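Zuzanna Sikora had eaten her dinner standing up, and it was nearly ten in the evening before she let the run start.

"Four hundred and three rooms," she said. "Same arm, same policy, new furniture every time. If the idea's any good, we'll know by breakfast!"

The idea was Saulius's. Everyone else at Pekamness trained their simulated arm on one perfect room until it could move through that room like a dancer, and then they took it next door, where it bumped into everything. Saulius Navickas wanted to scramble the rooms from the first minute: move the chairs, swap the tabletops, tip the camera. Let the arm be confused early, he said, and it would stop caring about wallpaper and start caring about things.

Eluned Maddocks pulled her chair over to the second monitor. She had built most of the rooms herself, over a long January, and she greeted each one like a cousin at a wedding.

"Oh, I love this one. Orange floor! And my little statue." 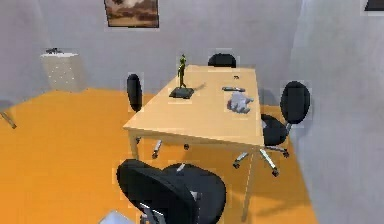

*Training room, pale table, statue on its dark base.*

"Why a statue?" asked Zuzanna.

"Why not a statue? People own statues." Eluned leaned in until her nose almost touched the glass. "If it can tell a statue from something it's supposed to pick up, I'm buying the cake."

They had split the work in two. Half the runs used the old method, which they called Butkienė after the street the lab was on, and half used the scrambled one, which Saulius had named Grirel and refused to explain. Each arm got the same list of household things to reach for, and neither had seen the test rooms. Zuzanna had insisted on that last part. She had once spent a whole spring on a wonderful result that came from a test room sneaking into the training set, and she still blushed when she thought of it.

Around midnight the Butkienė scores came in, and they were fine – a bit worse than last time, but fine. Then Grirel started. It was terrible. For the first 140 tries it waved about like somebody looking for a light switch, and Saulius went off to wash cups that were already clean.

"Give it a minute," Eluned called after him. "It's only just met the place!"

She was right, and it was lovely to watch. The line on the plot gave a wobble, then a hop, then climbed right past the old one and kept going. Zuzanna grabbed the sleeve of whoever was nearest, who was Saulius, with soap up to his elbows.

"Show me a hard one," he said. "Show me one with the camera tipped."

Eluned was already typing.
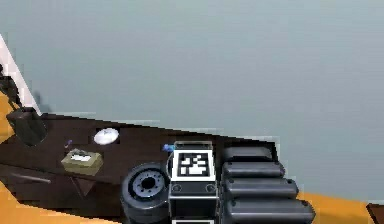 "Does tipping the camera hurt the scores?"

"Less than I expected. The tipped rooms come in a little under the level ones, and the gap shrinks the longer we train."

Saulius wrote that on the back of his hand, having left his notebook by the sink. Zuzanna wrote it down properly. Then she asked for the whole batch again with 2 new random seeds, and Eluned groaned and queued it up, grinning the entire time.

At six the bakery opened across the road. The second set was still running, with 181 rooms to go, and Eluned went down to see about the cake.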